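Sorting the Pretend Greengrocer: A Student Report on Toy Food and the Play Table
Thoa Hà and Maricruz Arellano, Early Learning Materials, second semester

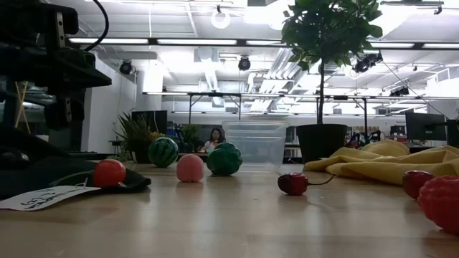

Our project began in February, when our tutor asked every pair to choose one set of play materials and study it closely. We chose toy fruit and vegetables. Maricruz wanted blocks, but two other pairs had taken blocks already, so we agreed on food.

The question of our report is simple: which toy fruits can a child of three or four name correctly by colour and shape alone, and which ones make confusion? We did not test children ourselves, as we had no permission for that. We worked as adults, we compared the toys, and we wrote down what we think a young child would notice.

1. The materials

On the wooden table we had a tomato, a small striped watermelon, a peach, a green vegetable, a cherry, a plum and a strawberry. There was also a clear plastic container, a yellow cloth and a potted tree. We called the set "Purba" in our notes, after the corner shop near Thoa's flat, and the name stayed.

The budget for the whole project was 40 dollars and we did not spend all of it.

2. Observations on colour

Red is the difficult colour. The tomato, the cherry, the plum and the strawberry are all red toys, even if the cherry and the plum are darker. When we say to a child "please bring me the red one", the child has the right to be confused. In our opinion the teacher should say the name of the fruit together with one feature, for example "the cherry with the long stem".

The peach is soft pink and has a matte surface, while the tomato is glossy. We find this contrast useful for talking about shiny and dull, two words which Thoa learned quite late in English.

The watermelon has dark green and light green stripes. It is small and round, so its size will not help a child who has seen a real one at the market. The stripes do all the work.

3. Observations on shape and surface

The strawberry was our favourite. It is large and bumpy, with small raised dots, and beside the smooth plum the difference is very clear. We would offer these two together in a guessing game with closed eyes.

The green vegetable caused the longest discussion in our project. It is dark green and lumpy, with bulging lobes like a bell pepper. Maricruz calls it a capsicum. Thoa is not fully convinced. We decided to write "green vegetable" in our table of results and leave the matter open.

4. Suggested activity

The children choose one toy, say its name or its colour, and put it in the clear container. Because the walls are transparent, they can still see what is inside and correct themselves. The yellow cloth can be used to cover one toy while the others guess what is missing. We planned the activity for groups of 2 children.

5. Limits of our work

Our written notes are 940 words long and most of them are about colour, so shape received less attention than it deserves. We also did not compare the toys with real fruit. If we continue next year, we would like to add a yellow fruit and at least one orange vegetable.

Submitted 5th December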